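4. Placing and loading the organiser

Applies to the Famoler smoked drawer unit. Read section 3 first if the drawers are still taped.

1. Choose a flat, level table. The box says "any surface". We tried a slightly bowed shelf and the lower drawer stuck.

2. Wipe the tabletop and let it dry. Grit scratches acrylic, whatever the label claims about scratch resistance.

3. Set the unit down and pull each drawer out once, by hand. Leave clear table in front for the drawer to come forward.

4. Load the lower drawers first. Keep to small, light things such as hair ties, clips and earrings.

Note: The tinted walls are sold as hiding clutter. They soften it – you will still see most of what you put in.

Caution: Do not lean on an open drawer. The maker's weight limit assumes it is shut, and we would not trust it even then.

5. Put one small item in a drawer and open and close it a few times before adding the rest.

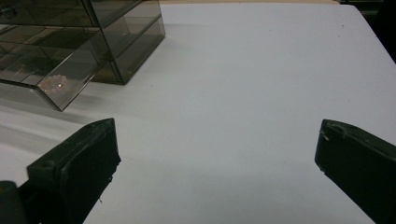 If the item slides to the front each time, cut a piece of thin felt to fit the drawer floor. The Catwood liners do the same job at a higher price.

6. Check again after 11 days of use.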